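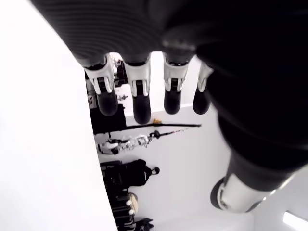

According to Enikő Kocsis, children forgive a weak plot in a family film if the running time stays near 85 minutes. We tested this idea with two comedies, Skevero and Londura, shown in November at the Cleviswood cinema. Parents and children filled in separate forms after each film. 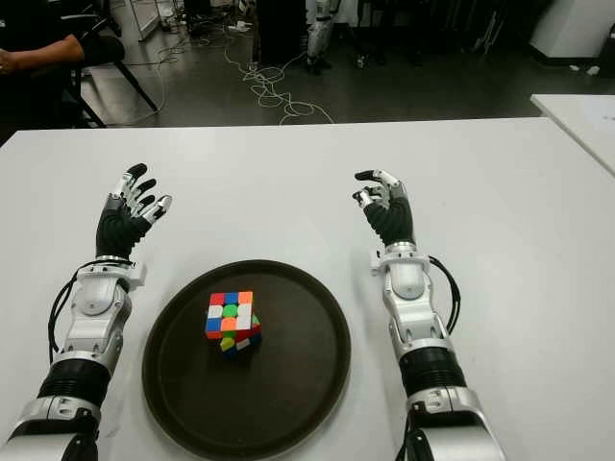
For Deok-su Sung the length matters less than the place of the first joke, and our forms support him partly. In Londura the first joke comes late, and the children gave lower marks to the opening - but not to the whole film. The parents' marks were almost equal for both titles.

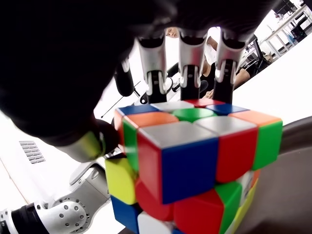 Figure 2. Robotic hand gripping a Rubik's cube.

The effect of dubbing was not studied and is left to later work.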